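Jarmo Ahonen
Dishwasher drawers: a thread for anyone fitting out a small kitchen. I've had the single-drawer type in the Dranddale flat for 15 months and kept notes. 1/

Reason for choosing it: the corner run beside the sink wouldn't take a full-height machine with the door down and a person standing in front. A drawer comes straight out and you load from above. 2/

Clearance is the number to get right. Measure from the cabinet face to the nearest obstruction with the drawer fully open, then add room for your own knees. The brochure gives the first figure only. 3/

Height. A shallow drawer won't take every dinner plate upright. Take your largest plate to the showroom. Mine cleared; the big serving platter from Grarnley didn't and gets washed by hand. 4/

Water and power. The installer (Tripathi, the plumbing firm, no complaints) ran the drain hose with a high loop under the sink. If yours is left lying on the cabinet floor, ask for it to be redone. 5/

Cost, fitted: $1,363. That covers the valve and the labour but not the matching panel, which I didn't buy. 6/

Loading. Face plates toward the centre of the drawer. Keep cups off the spray arm's path. Spin the arm by hand before closing - it takes two seconds and saves a rewash. 7/

Controls along the top edge are neat but hard to read. The markings are faint on black glass, and with the drawer shut I can't see them at all. I learned the button order instead. 8/

Rack is wire, with curved prongs. They hold one plate upright well enough. Thick-rimmed plates, the kids' cartoon ones included, need every second gap. 9/ 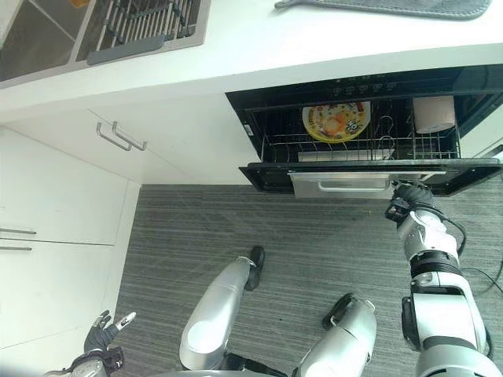 10/ Front panel. Black glass shows every fingerprint. The stainless plate in the middle has a recessed grip along its lower edge, and crumbs collect in there. An old toothbrush clears it.

11/ Filter. Lift out, rinse, refit. I do it every five washes. The Traltetti forum says monthly, but I had standing water in November on that schedule.

12/ Runners. Wipe both sides with a damp cloth and don't oil them. Oil picks up grit and the drawer starts to drag in the last few centimetres.

13/ Would I fit one again? For a household of two, yes. For a family I'd want a second drawer or a standard machine on a longer run of bench.

14/ Replies are open if you want the cabinet dimensions. Please include your sink position and which side the drain is on.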